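Handheld Gripper Pair, Station 2: Setup and Upkeep

2 Jan 2024
By the Wavau bench team

Gallery notes on the handheld gripper pair at Station 2, covering marker cubes, jaws, cabling and the routine checks. The station is used for two-handed demonstrations on small objects. These notes replace the August version.

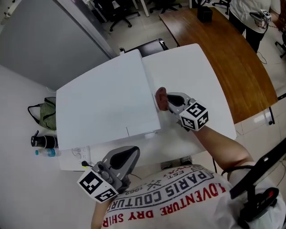 Grippers in use at the white desk

One gripper in each hand, each with its own marker cube. The right-hand jaws are closed on a small reddish-brown piece at the front edge of the white board.

Marker cubes

Tracking depends on the cube staying fixed to the gripper body. Any play at the mount shows up as a pose error that grows with distance from the cube, so it is largest at the jaw tips. Hold the body in one hand and try to turn the cube with two fingers. If it moves at all, remove it, clean both mating faces, refit it and repeat the offset calibration. Do not tighten and carry on with the old offset file.

Wipe the printed faces with a dry cloth only. Alcohol lifts the print at the corners, and a damaged corner is enough to drop detection on that face. Scratched cubes go in the reject tray. Cubes are not interchangeable between left and right, as the pattern IDs are assigned per hand in the Tolico config.

Offset calibration

Close the jaws on the calibration pin and pivot the gripper slowly through as wide a range as the wrist allows. Record 637 frames. The solver discards frames in which fewer than 2 cube faces are detected, and it needs at least 82 percent of the set to remain. If it reports less, check the lighting before touching the cube. Glare from a window or a ceiling panel is the usual cause.

Save the result under the gripper's serial number, then reload the config. The old offset stays in memory until the reload is done, and the software gives no warning.

Jaws and travel

Open and close fully ten times and feel for a catch. A catch near the closed position normally means debris in the slide. Blow it out and wipe the rail, and do not oil it. Grosell grease, applied thinly, is the only lubricant approved for this slide.

Food items and soft toy pieces leave residue on the inner jaw faces. Clean these at the end of each session. Replace the jaw inserts at 2,000 cycles or when the surface goes shiny, whichever is first. Always change both inserts on a gripper together, then zero the opening width with the jaws closed and empty.

Cabling

Leave enough slack for full reach across the desk and keep the loop off the floor where the operator stands. Check the strain relief by bending the cable gently next to the body while watching the signal. A dropout during the bend means a new cable. Repaired cables are not accepted at this station.

Session log

Enter gripper serial, cube ID, offset file name and insert cycle count. Faults go in the Owusu tracker under the station number, with the serial in the title line.

Recent items
Grosell grease: storage and shelf life
Tolico config: assigning marker IDs per hand
Reject criteria for printed cubes
Jaw insert change, step by step
Owusu tracker: fault codes for handheld units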